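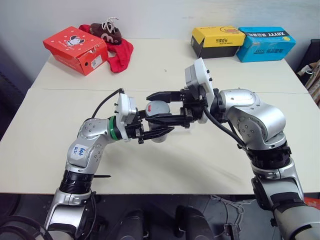
Does bringing robots onto a packing floor mean people lose their jobs?

At our place the headcount has stayed the same so far, but almost everybody's day looks different from how it looked a year ago, and I think the second half of that sentence deserves more attention than it gets.

Halina Jabłońska
January 2026

I've been at Dostetti in the returns building long enough to have trained half the people who now train other people. We take back shoes, check them, re-box them and send them on. I get a lot of questions about the arms from friends and from my sister's whole book club, so I'm going to put my answers in one place. Get a coffee, I go on a bit!

What you're looking at is a pair of arms with both grippers on the same gray cylinder, and shoe boxes along the back of the table. Two hands on one object sounds like nothing. You and I do it every time we steady a jar. For the Lallolis people who set up our cell, it was the thing they talked about from the first meeting to the last.

Some numbers, for those who like them. In our best week last year the floor handled 2461 pairs. The arms had a part in 935 of those. The rest went through human hands start to finish, and that includes every boot, every sandal with a strap and anything a customer had mailed back in a grocery bag.

The part I didn't expect was how much talking it would add to my day. I used to be able to go from the start of shift to first break with just "pass me the tape." Now there's a handover at the cell, and you have to say out loud what's been stopping and where and what you did to get it going again.

Grażyna Ostrowski hated that at first. She's fast, the fastest checker we've got, and she has a way of running her thumb around the inside of a heel that tells her everything. Then one day she was asked to explain the thumb thing for the cell instructions and it took her most of an afternoon to find the words. She told me she was a little proud by the end, and a little mad that it had never been written down before, or paid for.

And she's right about the pay! When you're the one who knows what to do when the arms stop, you've got an extra job. We asked for a cell operator rate and got it for 3 of us per shift. I'd like it to be more. We're meeting again in February.

My back is better. I want to say that plainly because I've seen threads where the robots are all bad news. The cell took over a share of the reaching and turning, and I go home and can still lift my grandson up to see the birds at the feeder.

What's worse is the waiting. When the cell pauses you stand there, and standing still on concrete is harder on the feet than walking on it. Zofia Kołodziej asked for a stool. It took weeks, and somebody up the chain wanted a form about it. We have the stool now - one stool, for both sides of the cell, so bring your manners.

Someone will ask about the screens. We use a scheduling program called Pangilinan and it decides who's on the cell and when. I don't love it. It used to be Lucyna Pietrzak with a clipboard, and Lucyna knew that you don't put me next to the dock door in winter. The program had me there four shifts running until she went in and changed it by hand. She's allowed to do that now, and I'd tell any workplace to get that part settled before the first arm is bolted down.

The other building, over in Ellon, is getting its own cell this spring. Celina Zalewska from their night crew spent two days with us and I liked her a lot. She filled a notebook. Hardly any of it was about the arms! It was who cleans the table, who signs off a stop, what happens to your break if the stop runs into it, and where the spare gloves are kept.

If your place is getting something like this, my advice is to ask for hours to learn it, on the clock, in daylight, with the thing running slow. We got ours in little pieces between deliveries and I was still asking which button was which after a month. I'm not a slow learner, I just can't take in a new machine while a driver is waving paperwork at me.

Somebody asked below whether I'd go back to how it was. Some mornings, sure. I miss the long table with all of us down both sides and the radio going. We've kept the radio.

Okay, my break's over and Zofia has the stool. I'll answer the rest of your replies tonight after supper.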